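Über uns

Hallo, ich bin Stela Dinu, und Preduna ist mein kleiner Laden für gebrauchte Haushaltswäsche. Angefangen hat alles mit einem Schrank meiner Großmutter: 154 Teile, Tischdecken, Servietten, Geschirrtücher, und keiner in der Familie wollte sie haben. Ich schon!

Inzwischen sitzen wir in der alten Druckerei in Plustmont, und jeden September kommt so viel herein, dass ich morgens kaum zur Kaffeemaschine durchkomme. Jedes Stück wird bei uns einmal ganz auseinandergenommen und angeschaut — auch die großen weißen Tücher, die sich nie so falten lassen, wie man möchte. Gelbliche Flecken sind bei weißem Stoff übrigens unser Dauerthema.
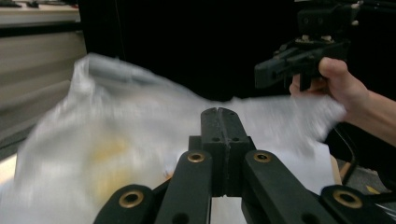 Benito Alcaraz meint dazu, man solle einem alten Tuch ruhig ansehen dürfen, dass daran gegessen wurde, und Bleiche komme ihm sowieso nicht ins Haus. Da streiten wir uns gern mal bis zum Feierabend (ich bin für Gallseife und Geduld).

Was sauber und gebügelt ist, geht in den Laden oder als Paket zu euch. Die Reihe Kosia sind die schlichten Sachen für jeden Tag, Maldonado heißt alles mit Stickerei oder Monogramm. Plastikbeutel, in denen Spenden ankommen, benutzen wir weiter, solange sie halten. Sie werden nur vorher ausgeleert, und zwar bis in die letzte Ecke!

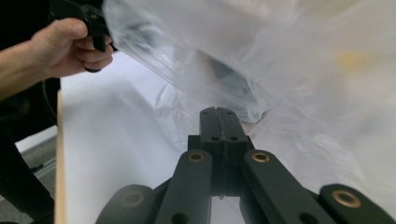
Kann ich meine Wäsche einfach vorbeibringen?
Gern, am liebsten vormittags ab zehn und gewaschen. Bei mehr als 27 Teilen ruft bitte vorher kurz an, dann räume ich einen Tisch frei.

Bettfedern und Kissen nehmen wir leider nicht.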